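A **tape mark** is a short strip of adhesive tape put down on a floor, table or shelf to show where something belongs. The word covers both the strip itself and the spot it stands for. Tape marks are used in theaters, gyms, kitchens, print shops and school halls, and they are usually meant to be removed later.

## Use on stage

In theater, a tape mark shows where a chair, lamp or actor should be when the lights come up. A corner mark is made from two pieces laid in an L, and a center mark from 2 pieces crossed. Stage crews often give each act its own color, so a play in 3 acts needs 3 rolls – more if the furniture moves during a scene.

Marks made for rehearsal tend to be brighter than those kept for the run of the show. Directors who dislike visible tape may ask for a shade close to the floor.

## Color and contrast

Yellow is a common choice on dark surfaces, where it is easy to pick out at a glance. White is also used, but it shows dirt sooner. On pale wood or light tile, dark blue or black works better. 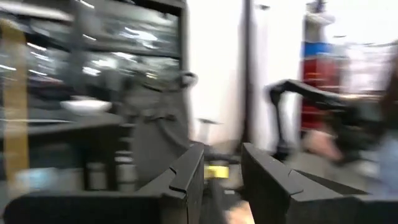
## Removal

Cloth tape left in place for a whole season can leave glue behind. Peeling slowly at a low angle helps, as does warming the strip with a hair dryer. Paper tape comes up more cleanly but tears under foot traffic.

At the Trerkdale playhouse, stage manager Vlasta Kollár set a limit of 20 days for any mark on the main floor. Her notes on the practice, dated 3/15/18, were later copied into the house manual.

## See also

- Blocking (stage)
- Gaffer tape
- Floor marking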